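Storing a play kitchen set between sessions

Posted to the Early Years Resources board, October 14, 2023

Our setting received a quantity of play kitchen equipment in September, comprising bowls, plates, a colander and a good deal of toy fruit and vegetables. At the end of each session everything is placed together in one deep box, and the smaller items are regularly mislaid. May I ask how other settings arrange such a set, and whether the food should be kept apart from the crockery?

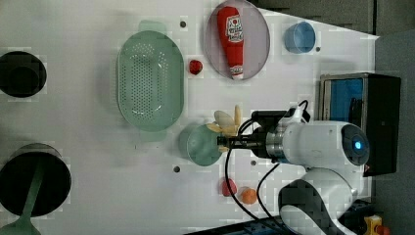 The budget available is modest. Members of staff have also asked whether a sauce bottle may remain with the set, as the children are fond of it.

Ekene Sani

Cirkinden Toy Library

The food should be kept apart. We lend sets of this kind to 46 settings and ask each of them to lay every item on a table before packing, so that anything missing is noticed at once. The large oval bowls and the colander are then packed first, with the plates beside them. Mugs and small bowls follow. Toy fruit is placed in a drawstring bag of its own, which travels on top.
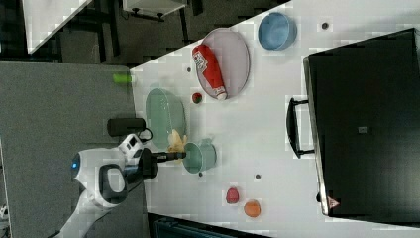
Play kitchen items on the table, with the sage-green mug beside the large oval bowl.

A mug should not be used to hold the smallest pieces. They are easily forgotten there and may be tipped out when the mug is next lifted.

With regard to the bottle, settings should satisfy themselves that it is empty, has been washed and has its cap firmly closed - a bottle that has held food should otherwise be kept in the kitchen.

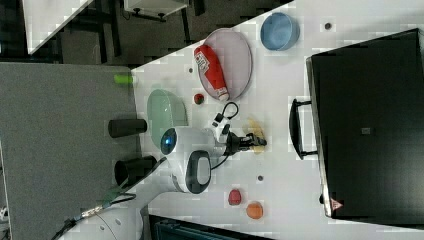

A written list fixed inside the lid of the box is also recommended. It should name each item by colour, for instance "blue bowl", and should be amended whenever a piece is withdrawn. Replacement lists may be requested from the library desk.

Plindar Playgroup

We use a shallow box from Stoltorix, 90 cm long, and it has been satisfactory. Shoe boxes would also do. We do not separate the food.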